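The Small Phone Maker That Learned to Love the Repair Bill

12 Nov 2018

Walk into the ground-floor shop at Prisix headquarters in Lirkport and you'll find a line of people who don't want a new phone. They want the old one back, with a fresh battery and maybe a screen that isn't held together with tape. And the company is delighted to see them!

That takes some getting used to. Prisix made its name on hardware, above all the Nina, a chunky, friendly handset that sold far better than anyone in the business expected. For years the whole company ran on the rhythm of the next Nina. Then buyers started hanging on to their phones longer, the September launch came in soft, and the numbers people had to look somewhere else for growth.

They found it downstairs. Repairs, storage plans and extended coverage brought in $505 million in the latest fiscal year, up 17 percent, while handset sales slipped for the second year running. It's a lovely twist for a business that once treated its service counter as a cost to be kept out of sight.

Fedir Skoryk runs the services division, and he talks about battery swaps the way other executives talk about rocket launches. "A person who fixes a phone with us is still our customer," he told me, already halfway down the stairs to show me the parts shelves. "I'd much rather have that than a person who got annoyed and left."

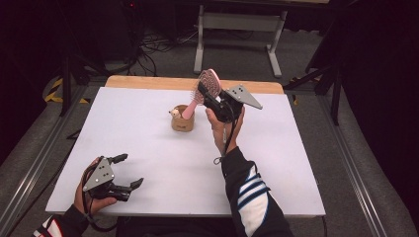 Betting on the long haul

The big swing came when Prisix bought Clomedthorpe, a parts and logistics outfit with warehouses in two states and a reputation for shipping on time. Analysts grumbled about the price. What the deal bought was speed — a repair that used to mean around two weeks of waiting is now often done before the weekend, and the company no longer has to beg outside suppliers for screens.

There are real risks, of course. A subscriber base built on phones needs phones under it, and if too few people buy a Nina now, there will be fewer to cover and fix later on. Margins on storage plans look great, but bigger rivals can cut prices any time they feel like it.

Skoryk knows all this and seems to enjoy the puzzle. He wants coverage plans that move with the owner from one handset to the next, and a trade-in program that feeds used parts straight back to Clomedthorpe. The next Nina, due in the spring, will have a battery cover that opens with a single screw.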